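Getting to love a bare table

Aug 9, 2022

I have spent most of my spare time since March with a sheet of sandpaper in my hand, and I have to tell you, I'm hooked. It started with our kitchen table. We bought it from a house clearance in Zestodby for £60, and it came with an orange varnish so thick you could have skated on it. I lived with it for years. Then a saucepan lifted a patch the size of a saucer and there was this lovely pale wood peeping out, and that was the end of my quiet evenings.

Several of you asked about it after the last newsletter (thank you for the letters, and for the very stern one about wire wool), so this month's home piece is all about stripping, sanding and finishing a table that gets used every day.

First job, find out what you've got. Turn the table over, or crawl under it with a torch if it's too heavy. The underside hardly ever gets a finish, so you'll see the true colour of the wood, and you'll see whether the grain runs right through to the end of the board. If there's a thin top layer glued on to something else, go very gently, as you can sand through veneer before you've noticed. Mine turned out to be solid pine with one odd plank that must have come from another table altogether. I'm very fond of that plank now.

The varnish took two weekends. I used a scraper for most of it and I can't recommend it enough! It's a flat bit of steel, there's no motor, and once you get the angle right the old finish comes away in curls like pencil shavings. It does take a while to find that angle. Lean it forward a little, push away from you with your thumbs behind it, and stop as soon as it makes dust, which means the edge has gone. Old paint is a different matter. If your piece has layers of paint from before the seventies, please buy a lead test kit before you scrape or sand any of it.

Then the sanding. Start at 80 grit, then 120, then 180, always along the grain, and brush the top clean between each one. I skipped the 120 on my first try, thinking I was clever, and got swirly scratches that only showed when the oil went on. Back to the beginning. A lamp set low on one side will show you every mark you've missed, and it's a good deal kinder to find them at that stage.

Xuân Thân, who runs the furniture evenings above the Âu tea room in Vellthorpe, taught me the water trick. Wipe the sanded top with a damp cloth and let it dry overnight. The little fibres stand up and the whole thing feels furry and horrible, and you'll think you've ruined it. Go over it once more with your finest paper, very lightly, and it comes up smooth as an egg. I've done it on everything since, including a breadboard and the lid of the piano stool.

Now for the finish, and this is where people get heated. The evening I went along there were two camps, oil at one end of the room and varnish at the other, and neither was going to budge. I'm with the oil people. A varnished top is tougher for the first few years, I'll give them that, but when it goes it goes in patches and you have to strip the lot. With oil you can sand one bad spot on a Sunday morning and rub in a bit more, and have it ready for supper the next day.

I used the Susetti hard wax oil, mostly as that's what the shop in Vellthorpe had on the shelf, and I got through less than half a tin. Thin coats! Put it on with a lint-free cloth, wait for the time it says on the tin, then wipe off everything that hasn't gone in. My first coat was far too generous and stayed tacky for 5 days, with the whole family eating off their laps. One serious note about the cloths: oily rags can heat up and catch fire by themselves if they're left in a heap. Spread them out flat outside to dry, or soak them in water before they go in the bin.

If you want to keep the wood pale, look for an oil that's sold for light timber. Ordinary clear oil warms the colour up quite a lot, especially on pine, and it goes on getting yellower with the years. You can test this by wetting a corner with a drop of water – the colour you see then is close to what clear oil will give you. 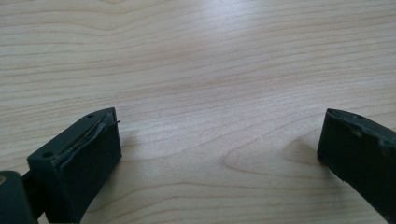

A light wooden tabletop.

Looking after it is easy. Wipe up tea and red wine when you see them, use a cloth that's damp and not sopping, and keep the spray cleaners well away. A white ring from a hot mug will often come out if you leave it alone for a day or two. If it doesn't, rub a little oil over it with your finger and wait again. I give ours a fresh coat in spring and another before the winter visitors come, and the children have learned to put a mat under the teapot (most of the time).

What I like best is how it feels under your hands in the morning. Varnish always felt cold to me. This feels like wood, dents and all, and I find myself stroking it while I'm waiting for the toast – which I'm told is a bit much.

The furniture evenings start again once the tea room has its new stairs, and there are 4 places left for the first one. You can bring anything that one person can carry up, so stools, trays and small side tables are ideal. Dust masks are provided, but wear old clothes and bring your own sandpaper if you have some. Names to the Âu counter, please, or drop me a line and I'll pass it on.

Next month, chairs, and how to glue a wobbly leg.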